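The Warm-Up Slot

So the thing about opening for Dubey is that you're opening for people who are waiting for Dubey. They stand there with their coats on. They hold their drinks up by their chins like they're guarding them from you.

I knew all that when I said yes. I would have said yes to playing in the coat check.

It was December 22, 2018, the last big night at Drinau before the holidays, and Vasanthi Roy had put the whole lineup together in one long, cranky week. Three rooms, doors at 9, and Kurneck flying in to close the basement. I was on first in the main room. My name was on the poster in letters so small that my mother called to ask if they'd left me off.

"Capacity's 624," Vasanthi told me when I got there, walking fast, phone in each hand. "You'll have maybe the bar staff until ten. Don't play anything fast. Don't play anything sad. And don't you dare play the Curnach record."

Now, the Curnach record was the only reason I'd gotten into any of this (I was sixteen, my cousin's car, a tape with no label on it, the whole story). I had it in my bag. I always had it in my bag. I said sure, no Curnach, absolutely not.

I started with rain sounds and an organ loop I'd made in my kitchen. A guy mopping near the stage looked up and asked if the system was broken. I gave him a thumbs-up, which didn't answer the question, and brought the kick in a few minutes early just so he'd go away.

By nine-thirty there were people. Real ones! Two girls in matching silver jackets were dancing way over by the speaker, and a man was dancing by himself with his eyes shut, and I remember thinking okay, okay, this is a party, if you squint. I slid the tempo up a little. Then a little more. I could see Vasanthi at the back of the room, and she could see me, and I suddenly got very interested in my headphones.

Here's what I hadn't planned for. Dubey's car was stuck on the bridge. Vasanthi came up behind me at ten on the dot, when I already had my cables half out, and yelled into my ear that I had to keep going.

"How long?"

"Until I say!"

I had packed exactly one hour of music. I'm not kidding, I'd timed it on the bus. I had the organ loop, which I'd used, and I had a bunch of stuff that was way too fast, and I had Curnach.
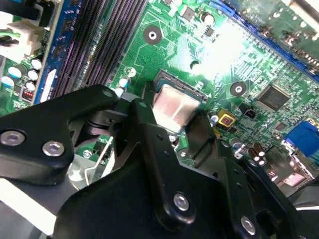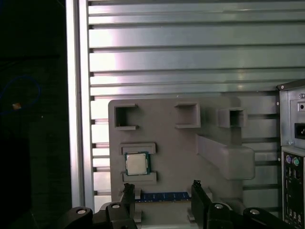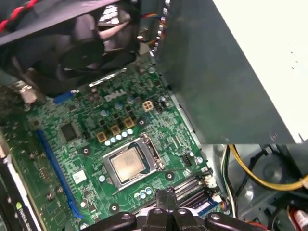 I played the fast stuff first. I want credit for that. I played every fast thing I owned, and the coats started coming off, and somebody put one on top of my monitor and I let them. The room was filling from the back like a tub. I ran the rain sounds again under a drum track and a kid in the front row screamed like I'd invented weather.

And then it was ten-forty and my bag was empty except for the one sleeve.

I looked for Vasanthi. She was by the side door with both phones going and her back to me. So I put it on.

You know how that record starts, or maybe you don't. There's a long hum, more than 77 seconds of it, and then this cracked little piano comes in off the beat, like somebody arriving late and bumping a chair. The whole room slowed down. I thought, well, I've killed it, I've killed the last night of the year and I'll never work again. The man with his eyes shut opened his eyes.

Then the bass came in.

I can't tell you much about the next few minutes. One of the silver jackets was up on somebody's shoulders. The mop guy was out on the floor without his mop. When I finally turned around, Dubey was standing right behind me in a wet wool hat, holding his records against his chest, and he didn't put them down until the track was over.

"I was going to open with that," he said.

"Sorry," I said.

"No, you're not."

Vasanthi paid me in an envelope at four in the morning and didn't say one word about it. There was an extra twenty in there, and on the flap she'd written March, with a question mark, and under that, 3 hours. Bring more music.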